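Progress report to the Bellamy fund, workroom refit, Rudow
2021-09-11

Apologies this is short, we are mid-move and I am writing it between deliveries. Covers everything since the last report.

Where we are

Room is usable. Not finished, but people are in it and working, which was the main thing you asked for. Walls on the long side are painted, white as agreed. The back wall needs another coat and will get one once the shelving can be pulled out again.

Old carpet gone. Took longer than planned as the glue had to be scraped by hand. Skip was collected late, so the corridor was blocked for a bit and the other tenants were not pleased. Sorted now.

Furniture

Most of it came over from the Ileck rooms, as in the original plan. Grey table, the wooden cabinet with the light top, mesh office chair, white open shelving, metal rack. Saved a good part of the budget by not buying new. The cabinet was the awkward one on the stairs — two trips and a door taken off its hinges — but it is in and it is the most useful thing we have. Paper, tapes and cleaning things go in there, labels to follow.

Still waiting on the second table from Amach. They say it has left the warehouse. They also said that last time.

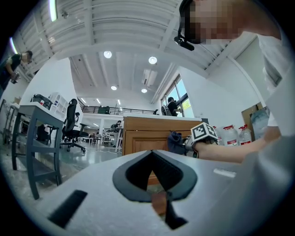 Workroom in use, cabinet and water jugs by the wall.

Water. No tap in the room and the landlord won't run a pipe, we asked twice. So for now it's the big jugs on the floor by the wall, next to the cabinet. Works ok but they are heavy and they take up floor we would like back. A proper stand is on the list for November. If there is any slack in the furniture line I would like to spend it on that first.

The framed board with the blue-green canvas is still leaning against the wall. Hooks are bought, wall is harder than expected, need to borrow a better drill. Same drill is needed for fixing the shelving, so both jobs will be done together.

Tidying and clearing

Cloths, spare cables, odd bits from the old rooms: sorted into keep, pass on and throw. The keep pile is too big, to be frank. We agreed a rule that nothing lives on the grey table overnight. It is being followed some of the time. Small compartments in the shelving are good for the little stuff but need a system, at the moment everyone has there own.

Money

Grant for this stage was 4000. Of that 1000 is unspent and held back for the items below. Paint and floor came in under, van hire came in over. Receipts are scanned and will follow seperately, one from the van firm is missing and I have chased it.

To do before the next report

Second coat, back wall
Drill: canvas up, shelving fixed
Stand for the water
Table from Amach, or cancel and get the money back
Labels on cabinet doors
3 more chairs, second hand if we can find them

Risks

The lease. The landlord now wants 30 days notice for any work that makes noise after hours, which was not in what we signed. Have written back. If he insists, the drilling moves to daytime and we lose part of a working day, no worse than that.

Can you confirm whether the unspent part may be carried over past November? Need to know before I order the stand. Visit is fine any time, just ring first as the front door buzzer is still not connected.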